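Workshop news from Tirnmont
2026-09-11

Himidberg gets a countertop

If you have walked past the back bench lately and wondered what the plywood, the brackets and all that muttering were for, this one's for you! Himidberg is the robot counter project, and it has had a very good few weeks. We want to build a tabletop arm here in the shop that can pick small things up off a kitchen counter and put them down somewhere sensible. Adi Entili started it in his garage with a box of servos and a gripper that could barely hold a sponge, and it moved over to us when his car needed the garage back.

The real arm is about half done. The shoulder turns, the elbow bends, and the wrist is still in pieces in a yogurt tub on the shelf marked ADI (please leave the tub alone, the tiny spacers in it took Harpreet Poirier a whole evening to file). While the metal parts catch up, the rest of the group has been working on the other half of the build, the simulated one, and that's the part we're so excited about this month.

The idea is to try the moves on a computer before we try them on our own hardware. Brock Wong put the simulation together on the shop's old editing computer, with a ready-made model of a Franka Emika arm standing in for ours. It has more reach and a lot more polish than what we're bolting together, but the questions are the same ones. How do you come down on something round without shoving it away? How wide should the fingers be when you arrive? Where do you put the camera so you can see anything at all once the gripper is in front of it?

Setting the counter

Brock's first version was a gray slab with a cube on it. It worked, and it was terribly dull, and after a week Darlene Beaudoin asked if she could redecorate. She picked out a marble top and then started adding things. Our library of models is up to 136 now, mostly free ones that people had collected for other projects, and Darlene likes to mix kitchen things with things that have no business in a kitchen. A counter at home is like that too. Mine has a bicycle light on it right now.

So there's fruit, there are dishes, there's cutlery, and there's a little beagle that has become the project mascot. Gianni Longo has already promised to print a real one for the bench once the nozzle on the big printer has been changed.

We save each arrangement as a scene file, and we have 17 of them so far. Each one has the same counter and a different spread of stuff. You load one, pick a target, drive the arm by hand with the keyboard or let the script have a go, and watch it from whichever camera you like. Switching cameras is a surprisingly big deal. An approach that looks perfect from across the room can look hopeless from right behind the fingers, and the other way around! 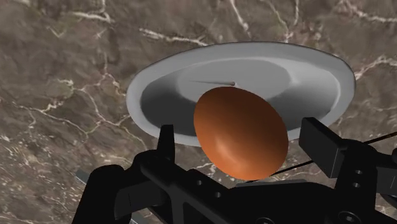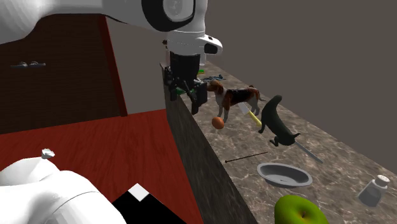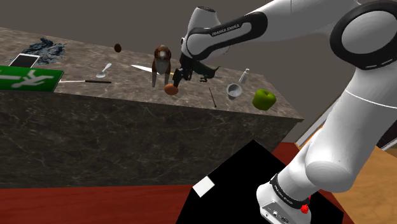

All three are simulated views. The first is the close one, with the egg between the fingers and the plate behind it; the other two take in the arm and the counter.

What we learned about gripping

Round things are hard. We all said "sure, of course" when Harpreet told us that at the start, and then we all spent two evenings chasing round things across the marble. If one finger touches early, the target rolls, and then you are following it toward the edge with a gripper that is pointed at the place it used to be.

What helped most was slowing down the last little bit of the move. The script used to come down at one speed the whole way. Adi split it into two parts, a quick approach that stops a hand's width above the target and a slow drop from there, with a pause in between for checking that the fingers are centered. It's a small change in the code and it makes the whole thing feel calmer to watch. He has since run the new script 2000 times overnight, spread over all the scene files, and the rolling-away misses are way down from the old version. The chart is taped to the side of the drill press cabinet if you want to see it.

Flat things are hard too, in a different way. A fork or a chopstick lying on stone gives you almost nothing to get hold of, and the fingertips have to come so low that they scrape. In the simulation a scrape costs you nothing. On the real bench it will cost us fingertips, so Gianni is trying out a softer pad glued to a stiff backing. He has three shapes so far and keeps changing his mind about which is the favorite. The one with the shallow groove is mine.

Camera placement is still an open argument. Brock wants one on the wrist and one up high. Darlene thinks the high one is wasted and would put it low at the end of the counter. We'd love for somebody to come in with fresh eyes and try both.

On the bench

Meanwhile, real sawdust! The base for our own arm is cut, sanded and bolted to a section of old counter that Ross Hardware Salvage let us have for very little. It is heavy enough that the arm can swing at full stretch without anything walking across the floor, which was a problem with the first base (a cutting board and two clamps, for those who remember).

The gripper is on its fourth version. The fingers now slide on straight rails, where the old ones swung in on a pivot, and they stay parallel the whole way. Harpreet cut the rails from drawer hardware and they run beautifully with a drop of light oil. The motor bracket needs to be redrawn with a bit more room for the cable, so if you enjoy that sort of drawing, say hello.

Wiring is the ugly part at the moment. There's a loop of cable at the elbow that catches on the bracket every time the arm folds, and it has been held back with painter's tape since the middle of August. We have sleeving on order.

Money so far: more than 300 dollars, nearly all of it servos and bearings. The counter piece, the rails and the computer were all things we had or were given, and the rest came out of the project jar.

Want to join in?

Please do, you don't need to have built a robot before. Darlene hadn't even used a 3D program until this summer, and now she is the one we all go to when a model comes in sideways or the size of a house. Useful things to be good at, or curious about: soldering, small brackets, Python, sanding, and asking why something is done the way it is.

The group meets on Thursday evenings at the back bench. If the front door is locked, use the side one by the bike rack and knock loudly, the compressor may be on. Anybody can sit down at the editing computer and drive the simulated arm for a while. Brock has written a one-page sheet of the keys and stuck it to the monitor stand. Save your scene under your own name, please, and don't overwrite number six, which Adi uses for testing.

We could also use:

A desk lamp with a heavy base, the bendier the better
Any drawer slides you have pulled out of old furniture
Rubber sheet, thin, in any color
A few plastic or wooden fruits for the first real tests

Drop them in the crate under the bench with a note saying who they're from. The folks at the Skinville makers' group have asked to come over and compare grippers once our wrist is out of its tub, and Harpreet is putting together a list of who would like to be here for that. Add your name next time you're in!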